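Software engineer, motion planning and control (Flurkel)

Hinevetti is recruiting a software engineer for Flurkel, our planning and control stack for single-arm manipulation. The post is full time, based at the Kekberg site, and starts in September.

Flurkel takes a scene estimate and a task goal and returns a trajectory for the arm. The control loop runs at 1000 Hz. The planner has a budget of 400 ms per query and currently meets it in nearly 90 per cent of cases. The remainder are mostly cluttered tabletops where the arm must pass low over objects, and where the collision model treats cables as rigid.

You will:
- maintain the trajectory optimiser and its C++ interface
- replace the present cable model with one that bends
- extend Ayala, our log replay tool, so that a failed plan can be rerun offline against the recorded scene
- review changes to the perception interface

We need sound C++ and Python, a working knowledge of rigid body kinematics, and experience of code that has run on real hardware. Familiarity with real-time Linux is useful. A doctorate is not required.

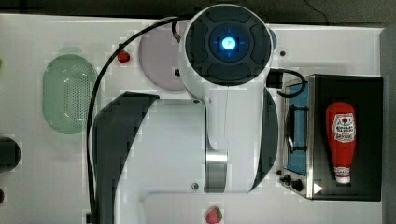
The team has five engineers and shares one code base. Tests run in simulation on every merge and on the arm overnight. Expect to spend one day a week in the lab.

Send a CV and one code sample through the Hinevetti vacancies page, quoting Flurkel. Interviews consist of a technical call and a half-day visit to Kekberg. Travel costs are refunded.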